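Colored Microfiber Cloths, Mixed Bundle

Bronosbridge Home Goods > Cleaning > Cloths and Towels

Item 1388
In stock, ships from the Jolurska warehouse

Hi, Antigoni Athanasiadis here! I pick the cleaning stuff for our shop, and I've been going through microfiber cloths like other people go through paper towels. I dust with them, I wipe down the stove with them, I keep one in the car door for the inside of the windshield. When we had room for one more bundle on the shelf I knew which kind I wanted, and it had to come in colors.

Why colors? Well, at my house blue is for the bathroom, green is for the kitchen and the purple one is for dusting (my husband has finally learned this, it took him until November). You can make up your own system, or have none at all and just enjoy the pile. I do like how they look folded up on a shelf!

The cloths are roughly square, with a fuzzy looped surface and a little white tag sewn in at the edge. The purple one goes by pink in my house and lilac in Chantal McIntyre's, so don't be surprised if it looks different in your kitchen than it does on your screen. 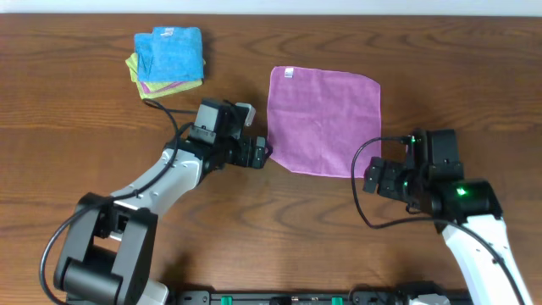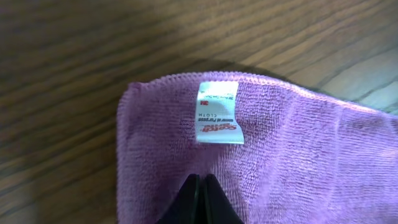
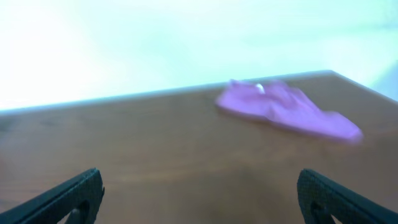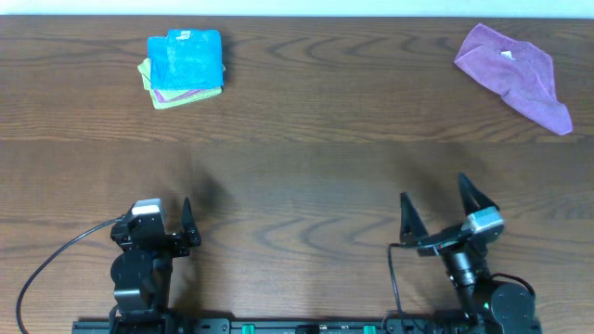
What you get

Each bundle has 6 cloths in mixed colors. We can't promise the exact split, but if you write a note with your order, Vernon Petrenko in packing will do his best. If you're setting up a cleaning cart or a rental and want a whole lot of one color, call first so we can check what's on the shelves.

How I use them

For dusting I use them dry, folded in half and then in half again, and I flip to a clean side when the first one gets gray. For counters I wet the cloth, wring it hard and wipe. Mirrors get a damp pass and then a dry one. If the cloth is leaving streaks, it's usually too wet, or it went through the wash with something it shouldn't have.

Washing

Warm water, a bit of regular detergent, and please skip the fabric softener! It coats the fibers and then they just push water around. I wash mine apart from the bath towels too, or they come out covered in lint. Low heat in the dryer, or hang them over a chair. Do the bright colors by themselves the first time.

Shipping and returns

Orders in before noon go out the same day, except Sunday. Unopened bundles can come back within a month. Got a question about colors or a bigger order? Ask for me or for Osamu Kawaguchi at extension 239.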